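Goluveo 手元映像から作業手順を起こすソフトウェア

製品情報 | 導入の流れ | 動作環境 | 更新履歴 | お問い合わせ

こんにちは、Goluveoの開発と、このページの文章を担当している者です。うちは小さな会社(Renellといいます)なので、コードを書いた人間がそのまま製品ページも書いています。少しくだけた調子になりますが、お付き合いください!

Goluveoは、頭の高さのカメラで撮った手作業の映像を読み込んで、「どちらの手が、何を、どこで持っているか」を時間軸に沿って書き出すソフトウェアです。書き出した結果は、双腕ロボットの動作計画にそのまま渡せる形になっています。カメラもアームも売っていません。売っているのは、そのあいだに入るソフトだけです。

作り始めたきっかけは、とても個人的な不満でした。以前の私は、映像をコマ送りしながら表計算ソフトに「右手、縁をつかむ」「左手、離す」と打ち込む仕事をしていまして、金曜の夕方になると目がしょぼしょぼして、左右を逆に書いてしまうんです。しかも逆に書いたことに気づくのは、たいていシミュレーターの中でアームが妙な方向に曲がったとき。これはもう自動でやってほしい、と思って書いた小さなスクリプトが、いまのGoluveoの先祖です。

主な機能

接触の推定
手と物の境目を見て、指が縁にかかっているのか、側面を挟んでいるのか、上から押さえているのかを区別します。把持の種類は最初から24種類入っていて、足りなければ自分で追加できます(私は「つまみ直し」を追加して使っています。これが意外と便利!)。

両手の役割づけ
片手で支えて片手で動かす作業と、両手でいっしょに動かす作業では、計画の立て方がまるで違います。Goluveoは左右の手を別々のトラックに記録したうえで、同じ物に触れている区間を自動で結びつけます。結びついた区間は、プランナー側で「両手先の相対位置を保つ」という拘束条件に変換されます。

中身の見える容器への対応
ここは個人的にいちばん力を入れたところです。透明や半透明の容器は、深度センサーだけに頼ると面が抜けたり、中の物の形を容器の形と取り違えたりします。家の中の作業を扱っていると、これが本当によく出てくるんですよね。そこで容器と中身を別の物体として扱い、「入れ物」と「入っている物」の親子関係を持たせることにしました。容器を動かす計画を立てれば、中身もいっしょについてきます。

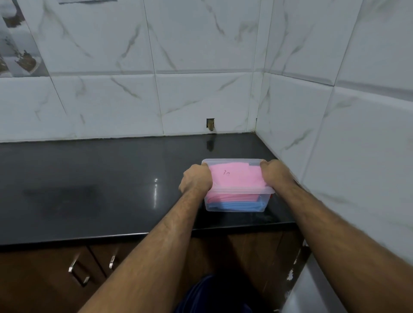 両手で縁をつかむ作業の例。透明な収納ケースと、中のピンクと青のたたんだ物は別々の物体として登録します。

キッチンの映像でもうひとつ悩まされるのが、磨いた天板の映り込みです。黒くてつやのある石の天板だと、明るい反射が縦に伸びて、検出器がそこに細長い物があると言い張ることがあります。バージョン3までは、正直に言ってかなりだまされていました。バージョン4では天板を先に平面として当てはめ、その下側に「あるように見える」ものを反射の候補としてまとめて外します。候補は消してしまわず、画面に薄い灰色で残しておくので、間違って外されたときはクリックひとつで戻せます。

それから、物に書かれた手書きの印。文字としてきちんと読めればうれしいのですが、短い走り書きは読み方が何通りもあったりします。Goluveoは無理に一つに決めず、読みの候補を並べて「未確定」のまま保存します。あとで人が見て決めればいい、という考え方です。この機能は社内でもだいぶ議論になりましたが、私は今でもこれでよかったと思っています。

エディターについて

自動で出した結果は、必ず人が直せるようにしてあります。画面の上半分が映像、下半分が左右の手のトラックです。区間の端をドラッグすれば接触の始まりと終わりがずれ、プランナーに渡す経由点も連動して動きます。左右の入れ替えはXキー。昔の自分にいちばん渡してやりたいショートカットです。

確認用に、Dudásという小さな再生ツールも同梱しています。記録した動きを簡易モデルの双腕で再生し、関節の限界に当たる箇所や、腕同士が近づきすぎる箇所に色をつけてくれます。本格的な物理計算はしません。布がどう崩れるか、容器がどれくらいたわむかといったことは、お手持ちのシミュレーターで見てください。

プランナーとの接続

出力はJSONと、当社の計画ライブラリGosulberg用の形式の2つです。Gosulbergをお使いなら、書き出しボタンを押すだけで手先の軌道、拘束条件、接触区間がまとめて渡ります。別のプランナーをお使いの場合はJSONを読んでいただくことになりますが、項目名はなるべく素直につけましたし、変換スクリプトのひな形も入っています。

座標系の話をひとつだけ。頭の高さのカメラは人といっしょに動くので、そのままでは「手が動いた」のか「頭が動いた」のか区別がつきません。Goluveoは天板や壁のような動かない面を基準に取り、手の位置をそちらの座標に直してから保存します。大柄な石目模様の壁タイルは、模様と目地の両方が手がかりになるので、わりと安定します。逆に苦手なのは、真っ白で継ぎ目のない壁。そういう部屋では、目印のシールを壁に貼ってもらえると助かります。

付属のサンプル

購入前に試していただけるように、ラベル付きの短いクリップを2,803本、体験版に同梱しています。家事まわりの作業が中心で、容器の持ち上げ、ふたの開け閉め、たたんだ布の出し入れなどが入っています。まずはこれを読み込んで、トラックをいじってみるのが早いと思います。説明書は(私が書いたのに)ちょっと長いので、後回しでかまいません。

できないこと

指一本ごとの力の大きさはわかりません。映像から推定しているのは接触の有無と種類までです。力が必要な場合は、力覚センサーの記録を別トラックとして読み込めます。
手が完全に物の陰に入った区間は、前後から補間します。補間した区間は点線で表示されるので、そこは必ず目で確認してください。
リアルタイム制御には使えません。あくまで記録した映像をあとから処理するソフトです。

動作環境

OSはLinuxとWindowsに対応しています。処理にはGPUを使います。GPUなしでもエディターとDudásは動くので、解析は研究室の計算機で、修正は手元のノートで、という分け方をしている方もいらっしゃいます。

ライセンス

1台ごとの年間契約と、研究室単位の契約があります。体験版は機能制限なしですが、書き出しだけは1日24件までです。次の更新は6月の予定で、引き出しや扉のように動きの決まった物の扱いを改善しているところです。

ご要望や不具合の報告は、お問い合わせフォームからどうぞ。うまく解析できなかった映像があれば、差し支えない範囲で添えていただけると、私がたいへん喜びます。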